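FOR RELEASE: AUGUST

Drasten publishes field guide to online hate for people who run small message boards

GRAMIVVILLE – Drasten, which has spent the past few years reading the worst parts of the internet so that other people can have lunch, today released a free handbook for the moderators of small online communities. It is called Before You Hit Delete, and it covers coded slurs, recruiting posts, threats and the long, tiring argument about what counts as a joke.

The handbook is meant for forums with no legal department. Think fishing boards, school parent groups, model train swaps and town chat pages where the main topic is usually a missing cat. Large platforms have staff and policies for this kind of thing. A fishing board has one person with a password, and that person is often at work.

"People picture extremism living on sites with skulls in the logo," said Aldana Gaete, director of Drasten and lead author of the handbook. "A lot of what we read was posted under a thread on lawn care. It got two likes and a reply about mulch."

Drasten staff reviewed 535 posts passed along by the people who run small boards in Gramivville, Berge and Jurnholm. Over 200 of them used a number, a symbol or a misspelled word in place of a slur. Most had stayed up for days. In several cases the moderator had seen the post, found it odd and gone to bed.

What the handbook covers

The first chapter is a plain list of codes and borrowed phrases, with notes on how each one is used and when it may mean nothing at all. Drasten admits the list will be out of date by the time anyone prints it. Updates will go up on the Drasten site, where readers can also send in new ones, along with complaints about the old ones.

The second chapter is on threats. It walks through the gap between a rant and a stated plan, and it tells moderators when to stop moderating and call the police. Save the post first. Save the user name, the time and the replies. Then hide it from public view. The title of the handbook comes from this chapter, after one board owner in Berge deleted a whole account in a fit of tidiness and then had nothing to show the officer who came by.

The last chapter is about the moderators themselves. It suggests taking turns, turning off phone alerts at night and not answering private messages from a user who has just been banned, however well he claims to know the First Amendment. 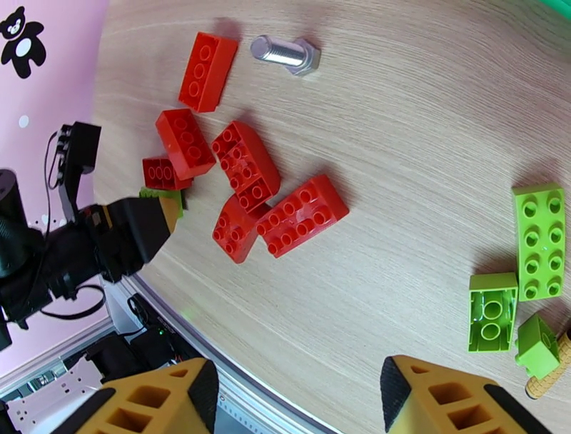

Workshops in three towns

Drasten will hold one evening workshop each in Gramivville, Jurnholm and Berge this fall. Each session starts at 6:30 p.m., runs two hours and has room for 100 people. Attendees will sort sample posts in small groups and then defend their choices to a table that sorted them differently. At the trial run in Jurnholm, this part went 40 minutes over and the coffee ran out.

"We don't expect everyone to agree on every post," said Gaete. "I don't agree with myself on some of them. We do want people to know what they're looking at, and who to call."

The workshops are free, and so is parking, except in Jurnholm, where it never has been.

Getting a copy

Before You Hit Delete can be downloaded from the Drasten site. Printed copies are on hand at the Gramivville office for anyone who would like to spill something on theirs. Reporters who want to speak with Aldana Gaete should call the office in the afternoon. Mornings are for reading the posts.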